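Is one bin per part worth the table space?

I have been told for years that the cure for a messy bench is open bins. Every tidy-workshop article says so, usually next to a photograph of a wall nobody has ever worked at. Drokmont sell theirs with a leaflet promising you will "never hunt for a part again", a bold thing to say about a plastic box with no lid. I bought a set in October anyway, mostly because my old system was biscuit tins and I had begun to dread opening them.

The rule is supposed to be simple. One kind of part gets one bin, and whatever you are putting together goes in the middle. My first try at this, at home, lasted until teatime. I had 14 kinds of part and room for a handful of bins, so by the evening the washers were living with the fuses and I was back to poking about with a finger. 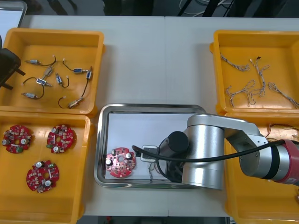 Small parts with leads on them are where I lose faith in the whole idea. A screw will sit where you drop it, but anything with a wire attached wants to make friends with its neighbour. Look at the solenoids in the upper left bin, scattered any old how with their thin black wires curling off in different directions. Are they sorted? By kind, yes. I would still expect to pick up one and get two. The round red boards in the bin below are a better advert, as they have no tails to catch and you can see each one at a glance. I do like the steel tray in the middle, too. A tray with a rim has saved me more crawling about on the carpet than any bin has.

My other complaint is about depth. Shallow bins are easy to reach into and they show you what you have, but they eat the table. Four of them and a tray, and where exactly does the tea go? Basier do a deeper one that takes up less room, and I tried it for a fortnight. It became a biscuit tin without the picture of a castle on the front.

Then there is the matter of numbers. If you only put out what you need for the job, open bins make sense, and I will grant them that. The trouble starts when people tip the whole bag in. I once emptied a bag of 500 crimp ends into a Bianchini tray — a daft thing to do — and spent longer picking out strays than I did on the crimping.

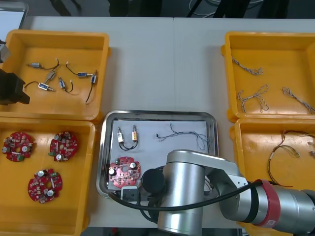 So I have ended up with a grudging sort of rule of my own. Loose hardware stays in its bags until it is wanted. Boards get a bin to themselves, laid flat. Anything with wires gets its leads folded back and a twist of paper round them before it goes in, and I do not care how fussy that looks.

The Emia dividers are still in their wrapper. They cost more than the bins did and I have not yet thought of a job for them.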